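This site uses cookies to remember your list settings. By continuing you accept this.

[Eltska-home] Re: sorting fruit before it goes to the kitchen
Posted in June by Nipon Sukprasert, 9:40 pm 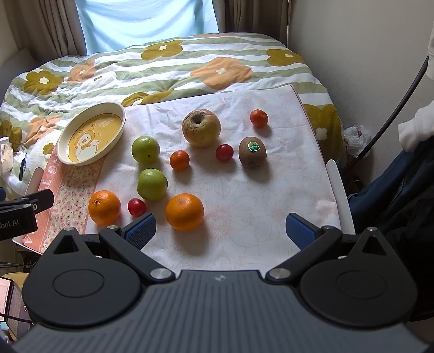

1. What I have out at the moment

Oranges, green apples, mandarins, cherry tomatoes, a kiwi with the sticker still on it, and one old apple that has gone yellow-brown and wrinkled. I spread a flowered cloth over the bed and sort there. The kitchen counter in this apartment is 28 inches long and the dish rack takes most of it. The duck plate is for whatever gets eaten first.

2. Answering the earlier message

> On the list this afternoon, Munia wrote:
>
> I buy fruit once every two weeks and put it all in one big bowl.
> By the second week something at the bottom is soft and I end up
> throwing out its neighbors too. Do you separate everything, or
> only the apples? And do the tomatoes go in with the fruit or in
> the fridge? I have one shelf and no pantry.

I separate the apples and leave most of the rest together. Apples give off the gas that ripens other things, and kiwis react to it quickly. If your kiwis are hard, put one in a paper bag with an apple and check it each day. If they are already soft, keep them well away.

Oranges and mandarins can share a bowl for a week. Mandarins go first at my place. The skin gets loose and then they dry out inside, so I put them on top where I will see them. Large oranges keep longer, and in the fridge drawer they have lasted me most of a month.

Tomatoes stay out until they are ripe, stem side down if they are big. Cherry tomatoes are too small to bother turning. Once they are ripe I eat them within a couple of days or move them to the fridge - they lose some flavor there, but they don't split.

3. The wrinkled ones

A wrinkled apple is fine to cook if it smells right and has no mold. Peel it, cut out anything brown, and check the core. I use 200 grams of chopped apple to 80 grams of oats, with a spoon of butter and a little sugar, and bake it for about half an hour. If the core is black I throw the whole apple out.

4. How often

I go through everything every 7 days, when I change the sheets, so the bed is already clear. It takes ten minutes. Wash the cloth afterward if anything leaked.

For your one shelf I would try two shallow bowls, apples in one and citrus in the other. A deep bowl hides the bottom layer. Let the list know how it goes, and if anyone has kept pears past a week without the fridge I would like to hear it.

Nipon

Recent on this list
- Tiwari: lids that fit the old glass jars
- Fletance bread box, hinge came loose
- Onions and potatoes in one drawer?
- Getting berry stains out of cotton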